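Druvton Open Day (laundry folding demo), who went?
Forum: Shop Floor and Automation > Shows and visits
Page 1 of 1

treadle_base
I drove over to the Druvton open day in November and thought I'd post notes while I still have them. Parking was bad and the coffee was fine. They had a conveyor cell running in the front hall that most of us have seen before, so I skipped it and went to the back where the Undwood people had the two-arm folding bench.

Short version: it folds sportswear on a gray fabric-covered table. Two white arms, black two-finger grippers, no suction that I could find. They started each piece crumpled. I stayed through the morning session and most of the next one.

I run a small plant that does team uniforms and rental linens, so I had a reason to care. Most of what I wanted to see was how it picks a corner. On the piece in my first picture it had both fingertips on a little bunch of white at the corner, where the seam comes down to the hem.

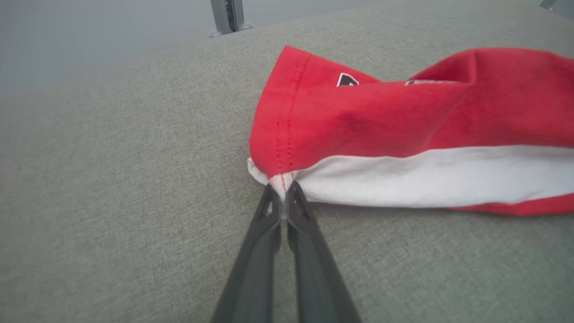

Re: Druvton Open Day
pressman_oh
Thanks for posting. I was there in the afternoon and left less impressed. Cycle time is the whole question and they would not put a number on the board. I timed one shirt on my phone at 136 seconds, start to finish. Our slowest folder would be embarrassed by that.

Also the fingers are hard plastic as far as I could tell. I'd want to know what they do to a heat-pressed number after 400 cycles.

Re: Druvton Open Day
lintfree
136 seconds with the crowd leaning over it and the presenter stopping to talk. I asked the same question and was told 60 on a shirt when they leave it alone. I didn't see it do 60, so take that for what it is.

I don't think speed is the point at this stage anyway. Two years ago at the same open day they had a towel, and only a towel.

Re: Druvton Open Day
pressman_oh
They told you 60. They told somebody near me 35 "soon." I'll believe the one on my phone.

Re: Druvton Open Day
treadle_base
I didn't time anything, so I can't settle that. I can say what I was looking at. The part I thought was hardest was the cord. A jersey is mostly a big flat panel once you find the corners. Anything with a drawstring has a loose piece that wants to go under the fold, and our people tuck those by hand.

I got one with the right arm down on the folded piece, fingers closed on the fabric by the cord, and the other gripper open.
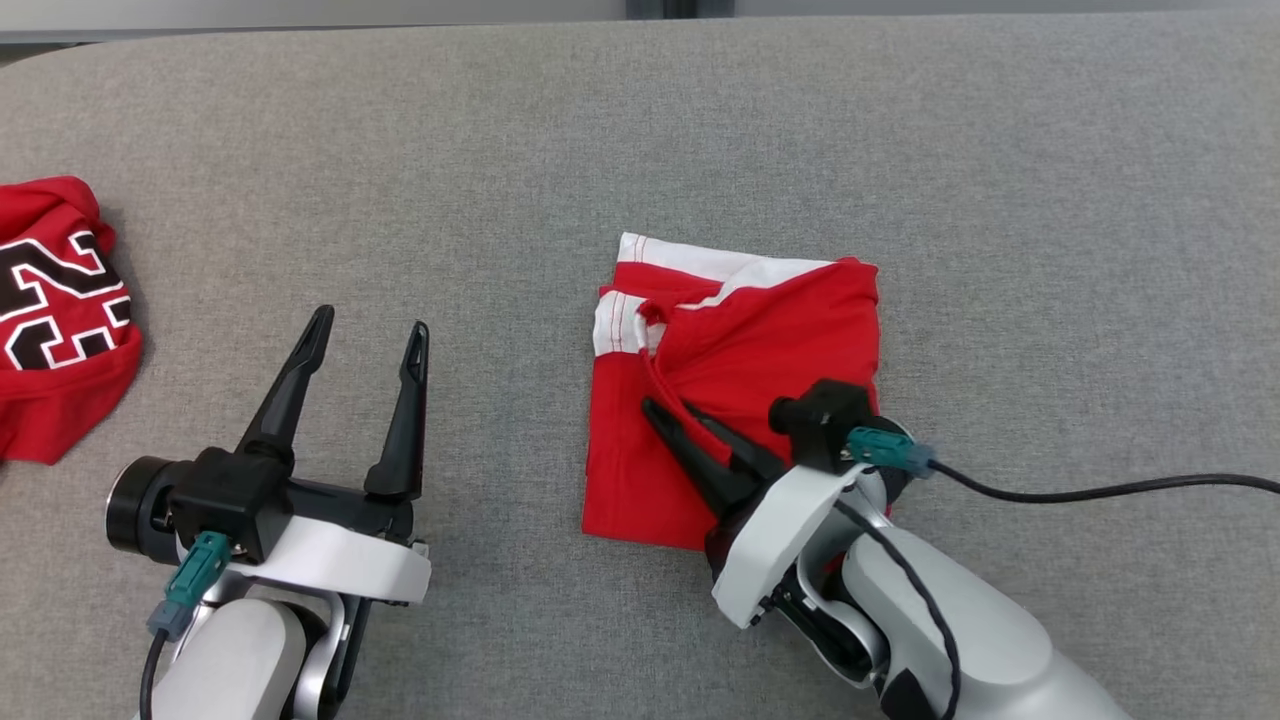
Folding bench at Druvton, red garment with the cord, number 23 jersey off to the left.

Re: Druvton Open Day
softgoods_mike_no
Is that a clean fold? I can see wrinkles on the right side.

Re: Druvton Open Day
treadle_base
A few, yes. I'd pass it for rental. I wouldn't pass it for retail.

Re: Druvton Open Day
lintfree
Same. The lower left looks smooth enough. Our retail customers would send back the right side.

Did anyone ask about the cables? Each gripper has one plugged into the side with a green connector, and the one on the right arm runs across the table. On my floor that would be caught in a sleeve by lunch.

Re: Druvton Open Day
pressman_oh
I asked. The answer was that a production version would route them inside the arm. That's what Flistent said about theirs too and I have the tape on my machine to prove how that went.

Re: Druvton Open Day
ogbonna_line2
We looked at a similar setup for the Ogbonna site last year and passed. The folding wasn't what stopped us. Somebody still had to take each piece out of the bin and set it on the table, so we would have kept the person and added a machine. Was there any feeding at the demo?

Re: Druvton Open Day
treadle_base
No feeding. An attendant put each piece down by hand. I asked about a bin and they said it was on the list.

Re: Druvton Open Day
ogbonna_line2
Then we're in the same place as last year. I'd go look again if they show it pulling from a bin.

Re: Druvton Open Day
lintfree
I'd still tell people to go. Free to get in, and they let you bring your own shirt if you ask at the desk before 10. I'm taking a hooded sweatshirt next time.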